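Speaker notes: Handing things over when both hands are yours
Hermine Fankhauser, Wistura group meeting, long version 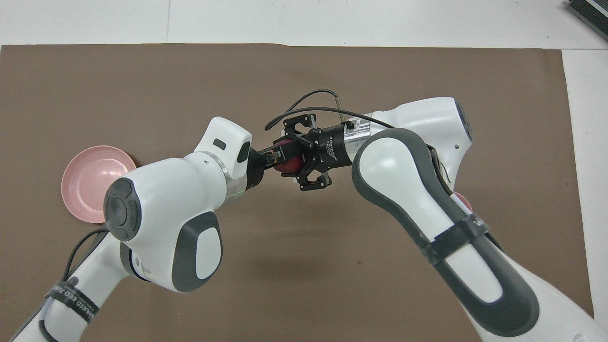

Start with the handover problem, before anyone asks about the policy network. Moving an object from one arm to the other sounds like the boring bit between two interesting bits, and that is how we budgeted for it in May. We gave it a week. (Pause for Kári to laugh. He will.) The trouble sits in the moment where both grippers have hold of the same apple and each one has an opinion. Point at the fingers: they interlock, so neither arm can back straight out without asking the other. A single-arm grasp planner has no idea what to do with this and says so by picking a fight.

Slide 2. What we compared. Baseline is a fixed script: close the receiver, wait, open the giver. Ours is called Reva, and it learns when to let go from force readings on both sides plus the head view. Same start poses for both. 166 demonstrations, all teleoperated by Ayten or Aurelia. Mention that they have different styles and that the model can tell. Do not say whose is better. They are both in the room.

Slide 3. The result. 40 trials each. Script finished 12, Reva finished 26. Say the numbers slowly and then stop talking. Last time I filled the silence with the word "promising" and Hannelore wrote it down.

If asked why the script did so badly: it lets go on a timer. When the receiver closes a little off center, the fruit rolls in the fingers and the timer does not care.

If asked why ours did only that well: most of our failures are the opposite kind. Neither arm lets go. The force signal looks the same for "I have it" and "we are both pulling on it," and the model, having been punished for drops, holds on like a toddler. Longer history helped a bit. Skip the plot unless they insist, the axis labels are still in German.

Slide 4. What we did not test. Soft fruit, anything heavy, anything with a handle. One table, one lab. Clirnon offered us their objects and we have not opened the box.

Slide 5. Next: a release signal that the two arms share, so the giver hears about the grip instead of guessing. Aurelia has a first version running. Thank Hofstetter for the bench time. Questions, and give the first one to somebody other than Kári.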